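Notebook, electronics bench, Stistinham workshop
March, started 9:15

Board with green PCB from the Idby office lot. It is the one with the sticker 41 on its anti-static bag. The complaint on the paper: "does not start every time, loses the clock". I continue from the page before, where I only did the first look and wrote down the memory positions.

Clock first. Took out the coin cell and measured 2.6 V without load. It is too low, so the complaint about the clock is explained, at least this half. New cell from the drawer gives 3.2 V. I cleaned the holder contacts with alcohol and a cotton stick before I put the new one. Please, whoever takes the last cells from the drawer, write it on the order list. There were two left and the list was empty.

Now the starting problem. I tried with the Kuusk bench supply unit, the same which we use for all boards of this lot. Five starts from cold, three good, two with fans turning and no picture. Changed the memory to one module only, first slot. Again five starts, four good. Changed the module to another, four good again. So I do not believe it is the memory, but I am not sure it is not the slot. To check later with the module in the third slot.

10:40. Took the processor out. The old paste was dry like chalk and on one side there was almost nothing. Cleaned it with paper and alcohol, two times. I looked at the socket contacts with the magnifier and the side lamp. One place near the corner looked darker than the rest, maybe paste, maybe only shadow. I touched it very lightly with the soft brush and after this it looked the same as the others. No bent contacts found. I did not use the air can - last time it left wet drops in the socket and we had to wait half a day.

Put the processor back, closed the plate, lever down. The lever goes hard on this type of frame, harder than on the Wakbridge boards. It is normal, but I stopped two times to look if the processor sits flat. The frame screws were not all equal: the one near the memory slots I could turn a good quarter more by hand, with the small Phillips driver. I tightened it gently and checked the others, they did not move. I write it here because a loose frame can give exactly this kind of fault, and I would like that we check it on the other boards also, before we take out anything.

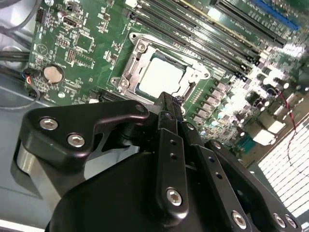 Board 41, processor in the socket, no paste yet. Coin cell at left.

11:30. New paste, cooler on, one module in the first slot. Ten starts, ten good. It is better, but I changed three things (cell, cleaning, screw), so I can not say which one helped. This is my mistake, I should have made starts after each step. For the next board: cell, then starts, then screw, then starts, and only then open the socket.

Left it running the memory test for 600 seconds, no errors. It is short, the long one I will start before going home.

Still to do:
- all modules back in and ten more starts
- third slot alone
- set the clock, unplug overnight, compare in the morning
- ask Idby if they have the original cooler, one leg of this one is cracked

15:50. All modules in, ten starts, ten good. Third slot also good. Clock is set by the computer on the desk. Long test is running now, board is on the left shelf, please do not switch off the socket strip.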